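シミュレーション班によくある質問をまとめました。書いているのは班長のズベイデ(Zübeyde Yurt)です。見学のときに聞かれることがだいたい同じなので、先に読んでおいてもらえると私がとても助かります!

## シミュレーション班って何をするの?

双腕ロボットを画面の中の部屋で動かして、物をつかむ練習をしています。秋の校内大会「Clirthorpe杯」も全部シミュレーターの中でやるので、うちの班はほぼ一年中これです(はんだごてを握りたい人は、お隣の製作班へどうぞ)。

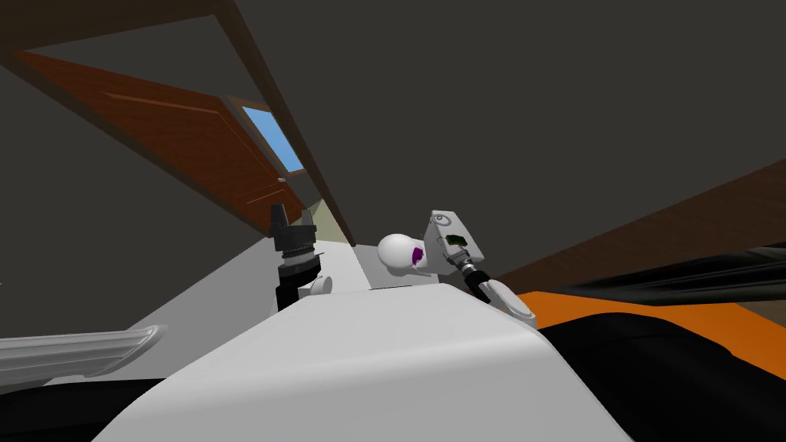

左右の腕とグリッパー。テーブルの奥にドアと窓が見えます。

## 部屋がななめなんですけど、バグですか?

見学の人にいちばん聞かれます(笑)。視点が傾いているだけなので、そのまま操作して大丈夫ですよ。私も最初の一週間は首を曲げて画面を見ていて、顧問のアクパル先生に心配されました。慣れると、床がどっちかなんて気にならなくなります。

## プログラミング未経験でも入れますか?

入れます!私も入ったときはキーボードを見ないと打てませんでした。最初は先輩の書いた設定ファイルの数字をひとつ変えて、腕の動きがどう変わるか見るところから始めます。
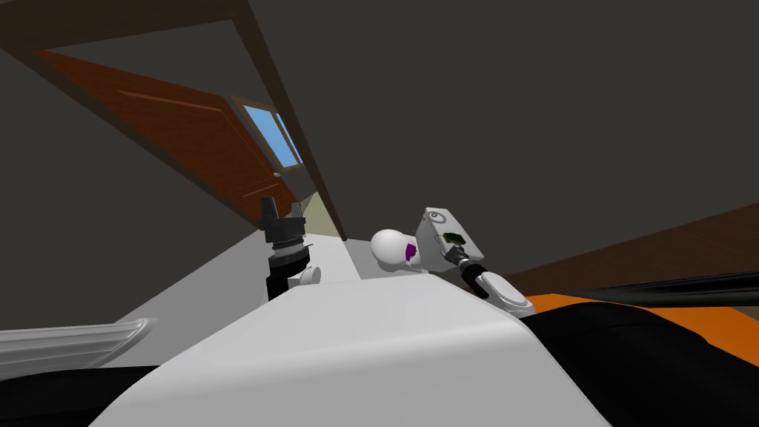

それに慣れてきたら、左右の腕を別々に動かす課題に進みます。片方に気を取られていると、もう片方がとんでもない方向を向いていたりして、ここでみんな一度は叫びます。焦らなくていいので、わからなくなったらリセットして最初からやりましょう。

## パソコンは自分で用意するの?

部室に共用のものがあるので、手ぶらで来てください。自分のノートPCに入れたい人は、空き容量を35GBあけておいてね。入れ方のメモはテオフィラスが作ったのが共有フォルダにあります。

## 細かいものもつかむんですか?

つかみます。むしろそこが面白いところ!手先に近い視点に切りかえると距離感がまるで変わるので、指を閉じる前に一度止まって見るクセをつけてください。

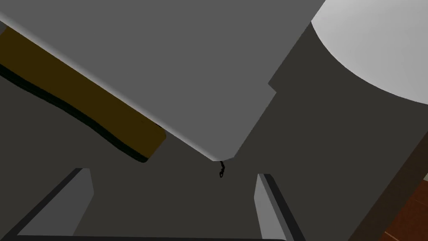 手先に近い視点。下に見えるのがグリッパーの2本の指です。

## 失敗した記録は消していい?

消さないで〜!大会前の反省会で見返します。去年は練習の記録が320本たまって、そのうちエウラベナの151本目が伝説になっています(内容は入部してからのお楽しみ)。ファイル名には自分の名前と課題の番号を入れておいてください。

## 活動時間は?途中で帰れますか?

放課後から18時までです。塾のある人は途中で抜けてもOK。8月だけは午前中の活動になるので、班のチャットを確認してくださいね。

ほかに気になることがあれば、部室のドアの質問箱に入れてください。次の更新のときにここに足します。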